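Teltby microwave set, readme

Clips of one small kitchen job: open the door, plate in, shut it, turn a knob, plate back out. 180 clips, 30 per folder, 6 folders. Folder 5 was redone in February, use the new one.

Microwave is a plain white one, two round knobs, turntable inside. Plate is white too.
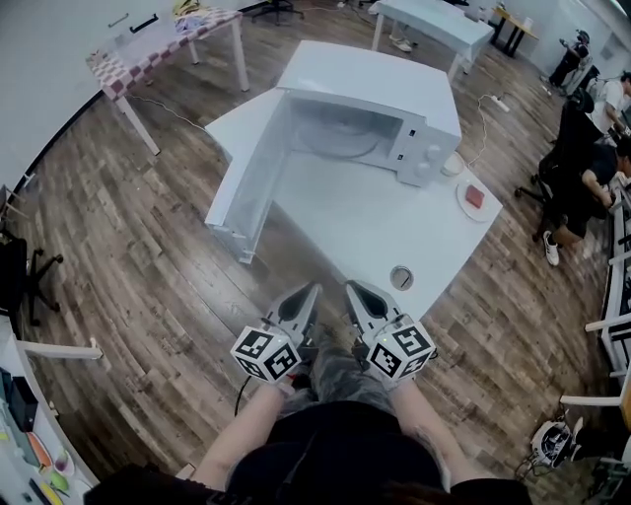

Start state varies, door open or shut, so check the start column before you sort anything. Labels are in labels.csv, one row per clip. Knob turns are labelled but not how far. Spelling in the notes colum is a mess, will fix.

Questions go to the Teltby list.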